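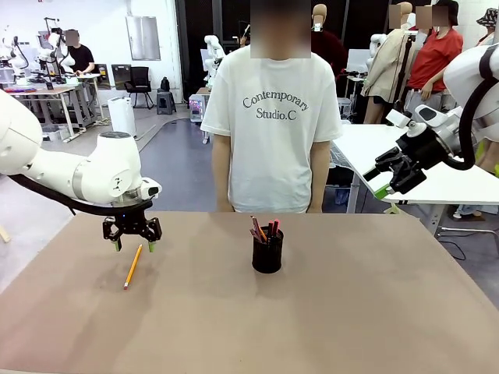 Será que já dá para deixar as tarefas de casa com uma máquina? Faço essa pergunta a mim mesma toda vez que olho para a pia de manhã, e desde agosto ando lendo tudo o que encontro sobre o assunto (tenho 9 abas abertas no navegador neste momento, e uma delas é sobre dobrar toalhas!).

A minha resposta, por enquanto: depende muito da tarefa, e as que parecem bobas são as piores. Pega um lápis. Um lápis amarelo deitado na mesa, um porta-lápis preto de telinha ali perto, já com um punhado de canetas dentro. Arrumar isso, para mim, é coisa que faço falando ao telefone. Para um braço com dois dedinhos de ponta verde, é preciso descer na altura certa, fechar numa coisa fininha que adora rolar, virar o lápis de pé e achar um espaço entre as outras canetas, que estão cada uma inclinada para um lado. Cansei só de escrever.

E olha que lápis é fácil perto do que eu tenho aqui em casa. A gaveta de talheres, por exemplo, ou o saco de sacolas, ou as tampas de pote que não combinam com pote nenhum. Eu já moro com um aspirador da Wastano há seis anos – gosto dele, de verdade – e ele ainda se enrosca na franja do tapete da sala. Limpa bem o corredor, isso eu admito. Embaixo do sofá também.

No trabalho é outra conversa. Passei uma temporada no depósito da Martinelli, separando parafusos e puxadores para os pedidos, e lá tinha uma máquina de embalar que não errava nunca, desde que a caixa chegasse do mesmo jeito, no mesmo lugar. Um dia chegaram 191 caixas com a aba virada para o lado errado e quem embalou fomos nós, na mão, até o fim do turno. Minha lombar lembra até hoje.

Por isso eu presto mais atenção nos testes com objetos comuns do que naqueles vídeos de robô dando cambalhota. Cambalhota eu não preciso! Quero saber se ele pega o lápis quando o lápis está torto, e se pega de novo amanhã, com outra luz e a mesa toda bagunçada. Dois braços ajudam, imagino, pelo menos para segurar o copo com um enquanto o outro guarda as canetas – eu mesma faço assim quando o porta-lápis é leve demais e ameaça tombar.

Se um dia venderem um que esvazie a lava-louça sem lascar as xícaras, eu entro na fila. Até lá, a pia continua comigo, e hoje ainda tem a panela do arroz de molho.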